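Kitchen Renovation Grants: Second Round Opens to Households

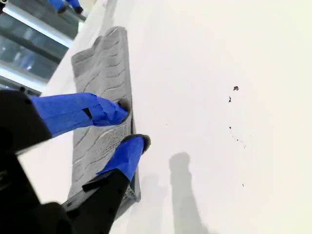 Who may apply

The Karam Housing Association is pleased to announce that the second round of its Kitchen Renovation Grant is open to member households. The grant helps with the cost of replacing or repairing kitchens in homes that have been occupied by the same household for at least three years. Both owners and long-term leaseholders may apply. Tenants on shorter agreements should speak with their landlord first, as the landlord must be the named applicant.

Households that received an award in the first round are not eligible again for the same room. They may still apply under the separate Entry and Stairs program, which has its own form and its own deadlines.

What the grant covers

Awards may be used for cabinets, countertops, sinks and faucets, flooring, wall finishes, fixed lighting and the labor needed to install them. Electrical and plumbing work is covered when it forms part of the same project and is carried out by a licensed contractor. The grant does not cover loose furniture, small appliances, window treatments or decorative items.

Refrigerators and dishwashers were excluded in the first round. Following comments from members, a built-in dishwasher may now be included if the cabinet run is being replaced at the same time. Freestanding models remain outside the program.

The maximum award for a single household is $1,614. Applicants are expected to meet at least 25 percent of the total project cost themselves, and the application must show how that share will be paid. Labor performed by the household can be listed in the project description but does not count toward the applicant's share.

Changes from the first round

Victor Kariuki, who chairs the grants panel, reported to the board that many first-round applications were delayed by incomplete estimates. The panel has therefore revised the estimate sheet. Contractors must now list materials and labor on separate lines, and must state whether the removal and disposal of old cabinets is included in the price. Estimates given as a single figure will be returned to the applicant.

The panel has also changed its position on painting existing cabinets. In the first round this was treated as routine maintenance and declined. Several members wrote to say that their cabinet boxes were sound and that new doors and a proper coat of paint would serve them for many years. Refinishing is now accepted, provided that the hinges and drawer slides are inspected and that the estimate includes surface preparation - cleaning, sanding and priming - as well as the finish coats.

Layout changes are permitted. Any plan that removes or opens up a wall must be accompanied by a letter from a structural engineer and, where required, a copy of the building permit. The Association cannot reserve funds for a project while a permit is pending.

Notes on planning

Roswitha Steinbach of the member advice desk has prepared a short planning guide, which is available at the Trollow office and can be mailed on request. It discusses how to measure a room with uneven walls, where to place outlets along a counter, and how much clearance to allow in front of an oven door. Members with older homes in the Flatetti district are encouraged to read the section on floors. Many kitchens there have several layers of covering laid one over another, and the height of the finished floor affects the fit of base cabinets and toe kicks.

Applicants should settle on a sink before ordering a countertop. Cutouts are made to the dimensions of a particular model, and a late change was the most common cause of extra cost in the first round. Those choosing open shelving in place of upper cabinets should confirm the location of wall studs and show the brackets on the drawing.

The guide includes a page on living without a kitchen during the work. It suggests setting up a temporary counter near a bathroom or laundry sink and asking the contractor for a written date on which water will be restored.

How to apply

Application forms may be collected from the Trollow office or from the reading room at Vevby Hall. A complete application consists of the signed form, two written estimates, a simple floor drawing and proof of residence. The drawing need not be to scale, but all measurements must be marked.

Applications received by 5 June 2020 will be considered at the panel's next meeting. Later applications will be held for the following meeting if funds remain. Applicants will be notified by letter, and work must not begin before the letter has been received. Funded projects are to be completed by the end of December.

Questions about eligibility should be directed to Sharon Waweru in member services. Questions about estimates and contractor licensing should be directed to Gitau Ondieki. Members who would like help completing the form may make an appointment with Jingyi Tang at the Trollow office, and are asked to bring their estimates with them.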